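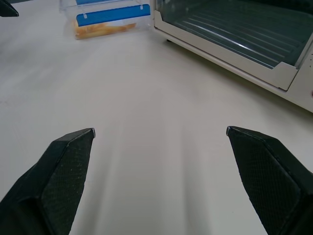 fsampaio
2019-07-03
I bought the Basix gripper kit from Metetti after 9 days of going back and forth. Two fingers, cable, mount plate, 140 dollars. The fingers are matte black with cross-hatched pads on the inside faces, and the pads already show lint. Grip on smooth plastic is good so far. Next job is the toaster oven door.

toprak_fan
Lint is normal, wipe with a damp cloth. I'd have bought the Toprak set – the pads swap out.

harnonham2
Toprak pads peel. I went through 3 pairs. For a door, the narrow tips on the Basix are what you want.

toprak_fan
Mine never peeled. Did you clean the finger before sticking them on?

harnonham2
Yes, per the sheet.

fsampaio
Does anyone know if Metetti sells the pads alone? Not on the parts page.

mk_bench
Email them. Took about 2 weeks to get an answer, but they do.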